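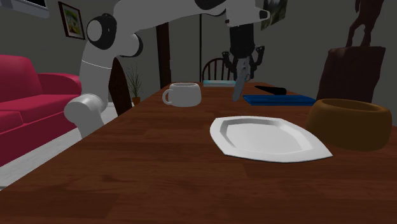 A simulated arm over the tabletop set, with the mug, plate and bowl on the table.

The teleoperation group at Damley keeps its operator station in a room with two monitors, a six-axis input device on a clamp and a foot pedal. Most of what the group teaches a robot is taught first in simulation, by a person steering a rendered arm through a rendered room. Demonstrations on hardware come later, and there are fewer of them.

The lead engineer for the demonstration program has been in the job since the group used a spacemouse and a spreadsheet. We spoke at the station on February 6, 2025, in between recording blocks. The engineer asked that the conversation stay on method.

The current tabletop set holds 3455 accepted demonstrations. An accepted demonstration is one in which the task finished, the arm stayed inside its joint limits and the operator did not pause for longer than the permitted interval. A further 251 are kept in a separate store because they finished the task in a way the reviewers could not agree on.

"We don't delete those," the engineer said. "Somebody pushed the bowl out of the road with the side of a finger and then did a perfectly good grasp. Is that a demonstration of the task? One reviewer says yes, the other says no. Until we've settled it, they sit in the second store."

The tabletop scenes are furnished. There is a wooden table, but there is also a room past it, with a chair at the far end, a sofa, pictures on the wall and a potted plant. I asked whether an operator needs any of that to pick up a thin object.

"The operator doesn't. The policy is trained on images, and if every image has a plain grey background, it learns a plain grey background. Then you put it in a room with a red sofa and the grasp point wanders. We found that in August, on the second set, and went back and rebuilt the scenes with furniture in them."

The rebuilt scenes were assembled with Fodach, an in-house tool that places assets on a surface and checks for interpenetration before the physics starts. Fodach varies the placement of the dishes and small items between episodes. It also swaps the table finish and wall colour. The operator sees the new arrangement when the episode loads and has no preview.

Asked why there is no preview, the engineer said that previews had been tried. "People planned the whole motion before they touched the device. You got very smooth trajectories with no corrections in them, and a policy trained on that had no idea what to do when it was a centimetre off. We want the corrections. A person coming down on something narrow will stop, shift a bit, rotate the wrist and come down again. That is the useful part of the recording."

Narrow objects are a large share of the set. A slender item between two fingers leaves little tolerance in one axis and plenty in the other, and the operator has to judge depth from a flat screen. The station offers a main view and a wrist view, side by side. New operators look almost entirely at the wrist view, according to the engineer, and then hit things with the forearm.

"The wrist view tells you about the fingers. It tells you nothing about the elbow. We have them do their first session with the wrist view turned off. They complain about it, and their collision rate comes down."

Clutter is handled as a parameter. At the lowest setting the table carries the target and one other object. Higher settings bring in dishes, flat items and things with handles, and they let objects sit close enough together that the fingers, once open, will not fit on both sides of every one. The engineer regards the gap between neighbouring objects as a better measure of difficulty than the number of objects.

"You can have a table with plenty on it and the target off by itself, and that's an easy episode. Or you can have a plate and a bowl nearly touching and ask for the bowl. With a two-finger gripper you now have to choose your approach angle before you descend, and you can't fix it halfway down."

The gripper model used in simulation has articulated linkages, and the fingers do not travel in a straight line as they close. Earlier work used a simplified parallel model that ran faster. The engineer was blunt about that choice. The tips of the real fingers follow an arc, so a grasp taught on the parallel model arrived on the hardware with the tips at the wrong height. For tall objects this made little difference. For anything flat on the table, the fingers closed on air or pressed into the surface.

"We were correcting it downstream with an offset, and the offset was different for every object. In the end it was cheaper to pay for the slower model."

Control runs at 13 hertz from the input device, with interpolation between commands. I remarked that this seemed low. The engineer replied that the human hand was the limit, and that recording at a higher rate had mostly stored tremor. The arm's own controller runs much faster underneath and is not the operator's concern.

There is a second way to show the robot a task, and the Damley group uses it on the physical arm only. In kinesthetic teaching the operator takes hold of the arm, with gravity compensation on, and moves it through the motion by hand. The partner site at Illstead prefers this method and records nearly all of its hardware demonstrations with it.

"It's good for force," the engineer said. "If you're wiping or inserting, you feel the contact and you put it in the demonstration without thinking. On our input device you have no feel at all. But you've got a person standing in the workspace with both hands on the arm, and they're in every camera view. Illstead replays the joint trajectory afterwards with the person out of the way and records the images on the replay. That works if nothing has shifted. If the object slipped a little in the first run, the replay goes to where it used to be."

The two sites have compared methods on the same set of pick-and-place tasks. The engineer would not give success rates, as the comparison has not been reviewed, but did describe how the motions differ. Hand-guided paths are shorter and more curved. Teleoperated paths tend to break into segments — across, down, close, up — with a visible stop between each. Policies trained on either kind reproduce the habit.

To smooth out the stops, the group wrote a filter, named Somboon after the street where the old lab was. It finds intervals in which the end effector is nearly still and the gripper state does not change, and it shortens them. It leaves alone any pause directly before the fingers close.

"That pause carries information. The operator is checking. If you cut it, the policy closes early. We learned that the slow way, with an entire training run."

A recording block is up to 200 episodes, after which the operator must leave the station. Fatigue shows in the data before the operator reports it. Descents get faster and the retreat after a grasp gets lower, so that held objects clip the rims of dishes on the way past. The review software plots retreat height across the block, and a sustained drop ends the block whatever the operator says.

I was allowed to run several episodes. The arm follows the hand closely in translation. Rotation is harder, because the wrist turns about its own frame and the view does not turn with it. My first attempt at a mug ended with one finger inside it and the other against the handle. The engineer marked it as failed and loaded the next layout without comment. On the fourth attempt the mug came up, tilted, and stayed in the fingers until the timer ran out. It was rejected at review for exceeding the pause limit.

Failed episodes are kept too, with a label for the phase in which they failed. The group does not train on them directly. They are used to decide which layouts to generate next, and at present that means more flat objects and more targets partly behind something taller.

"Flat is the hard one," the engineer said. "A slab lying on a table gives you an edge and that's it. Most operators try to go straight down on it the first time. The good ones drag it to the table edge and take it from the side. I'd like more of those in the set, and we can't tell people to do it, or they all do it the same way."

The next block was due to start. The operator had come back in and was adjusting the height of the clamp, and the engineer was loading a scene seed from a printed list.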